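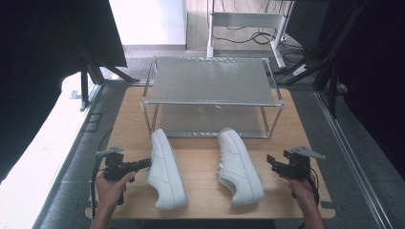 Le **lazaret de Rustari** est un ancien établissement de quarantaine situé à l'embouchure de la Hasach, en aval du port de Rustari. Fondé au XVIIe siècle pour isoler les équipages et les marchandises en provenance de ports touchés par la peste, il a servi ensuite d'hôpital pour les fiévreux, puis d'entrepôt de sel. Les bâtiments conservés comprennent l'enclos des passagers, une partie des halles d'aération et la chapelle.

## Situation

Le lazaret occupe une langue de terre basse, reliée à la rive gauche par une chaussée submersible. Le site fut choisi pour son isolement et pour le vent de mer, auquel la médecine du temps attribuait la propriété de disperser les miasmes. L'eau douce y manquait : elle était apportée en tonneaux depuis la ville et versée dans une citerne par-dessus le mur d'enceinte, de sorte que les porteurs n'entraient pas dans l'enclos.

## Histoire

### Fondation

Avant la construction du lazaret, les navires suspects mouillaient au large et les malades étaient logés dans des cabanes de planches, brûlées après usage. Une épidémie survenue en août, au moment de la foire aux laines, décida la ville à bâtir en dur. Les travaux durèrent 11 ans, avec plusieurs interruptions faute d'argent. Une partie de la somme fut avancée par la maison Van Dusen, négociante en draps, qui obtint en échange un droit de priorité pour l'aération de ses ballots. Ce privilège donna lieu à de longs procès avec les autres marchands.

### Du lazaret à l'hôpital

Au XVIIIe siècle, les arrivées de navires suspects se raréfient et la ville y envoie ses propres malades, surtout des fiévreux des marais de la Hasach. Les registres distinguent les fièvres « tierces », « quartes » et « malignes », sans qu'il soit toujours possible de rapprocher ces termes de maladies connues aujourd'hui. Les deux premières correspondent sans doute en majorité au paludisme ; la dernière recouvre vraisemblablement plusieurs affections, dont le typhus.

L'établissement perd sa fonction sanitaire au siècle suivant. Le mur nord est alors démoli pour faciliter le passage des charrettes de sel.

## Organisation

Le lazaret était divisé en deux enclos séparés par un fossé : l'un pour les personnes, l'autre pour les marchandises. Chacun possédait sa porte, son gardien et sa cuisine. Le passage de l'un à l'autre était puni d'une nouvelle quarantaine complète — une peine redoutée, car les frais de séjour restaient à la charge de l'interné.

Les marchandises étaient classées selon leur aptitude supposée à retenir la contagion :

- les matières dites « susceptibles » (laine, coton, peaux, plumes, livres), ouvertes et exposées à l'air sous les halles ;
- les matières « non susceptibles » (grains, métaux, bois brut), remises plus tôt à leurs propriétaires ;
- les effets personnels, fumigés au soufre et au genièvre, et parfois détruits.

Les chaussures posaient une difficulté particulière. Le cuir comptait parmi les matières susceptibles, mais les internés n'avaient en général qu'une paire. Le règlement prévoyait qu'elles soient lavées au vinaigre et suspendues, et que des sabots soient prêtés dans l'intervalle.

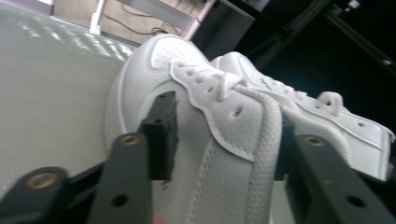
*Chaussures en cuir blanc à lacets plats, avec bout perforé.*

## Vie quotidienne

Les passagers étaient logés dans des chambres de 6 lits, chauffées par une cheminée commune à deux pièces. La ration comprenait du pain, du bouillon, des fèves et du vin coupé. Les plus aisés pouvaient faire venir des plats de la ville, déposés sur une pierre devant la porte ; les pièces de monnaie étaient réglées de la même manière, dans une écuelle de vinaigre.

Le chirurgien de l'établissement ne touchait les malades qu'en cas de nécessité. Il pratiquait la saignée, incisait les bubons et prescrivait de la thériaque à ceux qui pouvaient la payer. L'efficacité de ces soins était très faible. La séparation des personnes a probablement limité la transmission de certaines maladies, mais les rats et les puces circulaient librement entre les enclos, et plusieurs gardiens moururent de la peste.

## Sources

La principale source est le *Todex*, registre d'entrées et de décès tenu par les gardiens successifs. Il en subsiste 2 volumes, très abîmés par l'humidité. Le premier donne le nom du navire, le port d'origine et la durée d'isolement ; le second, plus irrégulier, mentionne aussi la cause présumée de la mort. L'origine du titre n'est pas établie — il pourrait s'agir d'une mauvaise lecture du mot *codex* par un copiste.

## Voir aussi

- Quarantaine
- Patente de santé
- Histoire du paludisme
- Théorie des miasmes

Dernière modification de l'article : 26/12/2022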